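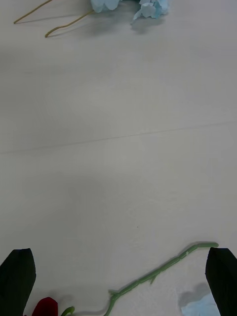
By Hala Ouazzani
Filed under: Music, Local
April

The Plometti is getting its sound desk back. Sort of a new one, really – the old board gave out in the middle of a brass band set last winter and the room has been running on a borrowed 2-channel mixer ever since. Fine for a singer and a guitar. Not much else.

Edvin Fjeld, who books the room, told me the replacement is coming out of a church in Dogar that is closing its music program. Used, but serviced. Price is $786 including the cables, and Ingegerd Magnusson is driving over to pick it up in her van.

First show on it will be Veltska, the folk quintet, playing 17 songs from their new record straight thru with one break. Doors at 7 p.m. Guðlaug Laxdal opens on solo accordion. I caught her at the library in March and she was terrific, go early.

Also new: the monitors have been moved off the floor and the curtain behind the drums is finally up. Fjeld says the echo on the left side of the room is "a lot less annoying now." I stood over there during a soundcheck and would agree, mostly. Still a bit boomy near the coat rack.

They are still short on the lighting side. Goal is 500 dollars for dimmers, jar is at the bar and you can also give at the door. Bands who want a slot for the summer should email Fjeld with a link to a recording, live is prefered, phone recordings OK.

Tickets at the door only – cash or card. No under-18s after nine.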